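Vestergaard / Shop / Sacks & Bulk Bags / Arkine woven sack, white, 50 lb

Arkine Woven Sack, White, 50 lb size
Sold by the bale, 200 per bale
In stock, ships from our Mademport warehouse
Item comes up in search as "feed bag", "grain sack", "sand bag tall". Same thing.

Price breaks at 6 bales and again at 18. Log in to see yours. No login, call the desk, open till 5 pm.

Plain white woven polypropylene. No print, no liner. Hemmed top, folded and sewn bottom. For feed, seed, whole grain, bagged sand, firewood ends, yard waste, demo scrap under the weight limit. Not food grade. We do get asked every week, so again, not food grade. If you need food grade go to the Vorkano lined sack, different page, costs more.

What's new on this batch

Tighter weave than last year. Less dust coming thru with fine seed. Old batch leaked millet along the side fold and we heard about it, a lot. If you still have old stock you can tell by the bottom stitch, single row on the old, double on the new. We don't swap old for new but call if a bale was really bad.

Hem is heat cut then turned once. Frays less. Will still fray if you drag it over a truck bed all day.

Specs

Size, flat: 18 x 32 in
Rated fill: 50 lb
Color: white
Top: open, hemmed
Bottom: single fold, double stitched
UV treated: yes, one season outdoors, then replace
Bale: 200 sacks, strapped, wrapped
Pallet: 6 bales
On hand: 1,240 bales as of the August count, moves fast in fall

Size is measured flat and empty. Filled sack is shorter and fatter, so don't lay out your pallet pattern off the flat numbers. Fill one and measure it.

Filling and closing

Leave a good hand of empty cloth at the top. More if you're tying, less if you're sewing. Wire ties work, twine works, bag sewer works best. Thread for the sewer is under Closures, get the polyester, cotton rots.

Shake down halfway thru the fill. Grain settles and you end up with a floppy top that won't stack. Stack on the flat side, cross every other layer. Keep off bare concrete, pallets or old boards are fine. Mice will chew these, same as any woven sack.

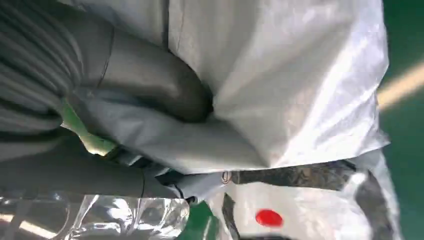
Can I use these again after emptying?
Most people get several fills out of one if it held dry seed or grain. Turn it inside out, shake it, hang it out of the sun. Toss it if the weave has opened up at the corners or the bottom stitching has started to run. Never reuse for feed after it held fertilizer or treated seed.

Store empties in the bale wrap. Once the wrap is off, keep them under a roof. Sun eats the treatment whether the sack is full or not, and a bale left by a south window will go brittle on the outside layer first. If the cloth crackles when you fold it, it's done.

Printing

One color, one side, black or green or red. Minimum is 18 bales. Send the art as a clean file, not a phone shot of your old bag. Small type fills in on woven cloth so keep it big. Proof comes by email, you sign off, then we run it. Printed sacks can't come back.

Shipping

Single bales go by ground. Full pallets go freight, and you need a dock or a forklift, or pay for liftgate. Say so when you order! Adding liftgate after the truck leaves is a mess and the carrier bills it however they want.

Orders in before 11 am usualy leave the same day. Pickup at Mademport is fine, door on the left side of the building, bring the order number. Will load a pickup truck. Won't tie it down for you.

Returns

Unopened bales, straps on, not printed. You pay freight back. Short count, tell us how many short and keep the bale tag, the tag has the lot on it and we can't do anything without the lot.

Goes with this

Vorkano lined sack, white, 50 lb
Arkine mesh sack, orange, for onions and firewood
Arkine woven sack, white, 100 lb (out till October)
Wire ties, long
Polyester bag thread, cone
Sack holder stand, folding

Need a sample? One sack per customer, free, you pay the stamp. Put "50 woven white" in the notes box or you'll get the mesh one.

Prices on this page can change with resin. Price on your confirmation is the one we hold.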